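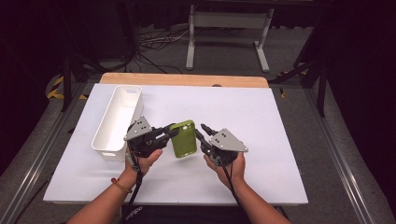
**Figure 1.** Two-handed grasp of a phone case with the Gritasik hand-held pair, head view. The storage bin is on the left.

## 4. Living with the kit

I promised in Section 1 that I'd get to what the Gritasik kit is like to use, so let's do that before the numbers. Prakell sells it as a pair of hand-held grippers, each with its own camera, plus a head camera and the recording software (they call the software Millen, and so will I). You hold one gripper in each hand, you do a chore, and you come away with three video streams and the jaw widths over time. No robot arm needed on the day, which is most of the appeal for a lab our size!

My test chore was tidying. Small household things go on a white board, and you pick each one up and put it in a bin. I know, thrilling. But it's a good chore for judging a gripper, because some things are flat and slippery, some are curved, and some only behave if you use both hands. The phone case in Figure 1 is one of the two-handed ones. I like to stand it on its short edge and bring the second gripper in from the side, and the pair is light enough that I can do this without my wrists complaining. The cables come out of the bottom of each gripper and run back past your forearms, so give yourself slack before you start. I didn't at first, and I kept getting tugged backward in the middle of a reach.

### 4.1 The jaws

The jaws run on a set of black linkage arms with brass bushings at the pivots, and this is the part of the kit I'd praise first. They close evenly, and I never felt one finger get ahead of the other. The fingers themselves are 3D printed, so when you crack one (I cracked 2) you print another and get on with your afternoon.

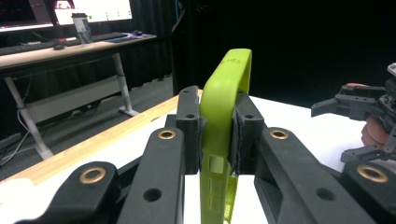 **Figure 2.** Curved green part held upright between the printed fingers, gripper camera. Brass bushings are visible at the linkage pivots.

Curved parts were what worried me going in. A flat finger on a rounded surface doesn't give you a lot of contact, and the older Ding grippers we had before this would let a piece like the one in Figure 2 roll whenever I moved quickly. With the Gritasik I mostly got away with it, as long as I took hold of the straight sides and left the loop alone. If I got greedy and grabbed high, I'd feel it start to turn. So please read the success rates in Section 5 with that in mind: they're from someone who had learned where to grab.

One gripe about the view. With something tall in the jaws, the gripper camera sees that thing and not a whole lot past it. Millen lets you flip to the head view for labeling, and I ended up doing that for nearly every tall object.

### 4.2 Pads and wear

Okay, the pads. Prakell's brochure says they last 2000 grasps. I logged every grasp, and by 200 I was already poking at the corners with a fingernail. The grip was still fine at that point, I want to be fair about that, but the rubbery covering doesn't stay smooth for long, and the edges are where it shows.

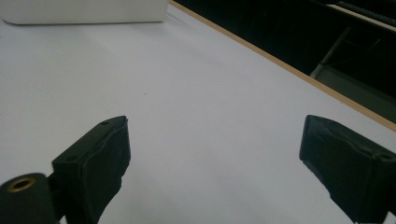

**Figure 3.** Open jaws over the board, gripper camera. Note the rumpled pad on the left finger and its uneven edges.

Does it matter? For the phone case, no. For thin things lying flat on the board, yes, a bit. A lumpy pad meets the table before the fingertip does, and I had to come in at a steeper angle to get under anything. Changing a set of pads took me 4 minutes with the fingers off and longer with them on, so take the fingers off. I'd love to see Prakell put a spare set in the box. At the moment they're a separate order, and mine took until February to show up.

I also looked at whether worn pads confuse the contact labels. Millen guesses contact from the jaw width and from how the pad looks on camera, and a creased pad can look pressed when the jaws are wide open over bare table. I turned the visual part off for the runs in Section 5 and used width alone.

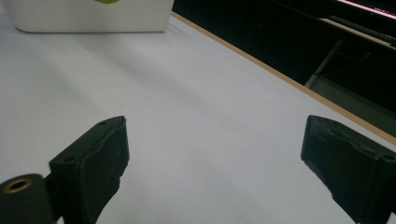

### 4.3 Setup and calibration

Calibration is quick and a little fussy. You open the jaws all the way, close them all the way, and repeat on the other hand, and Millen beeps when it's happy. It wants a plain surface under the grippers while you do this, and our bare wooden table gave it trouble, so I laid the white board on top and left it there for the whole study. After that I recalibrated whenever I swapped fingers or pads, and at the start of each session. The settings I used are listed in the appendix, along with the finger files I printed from.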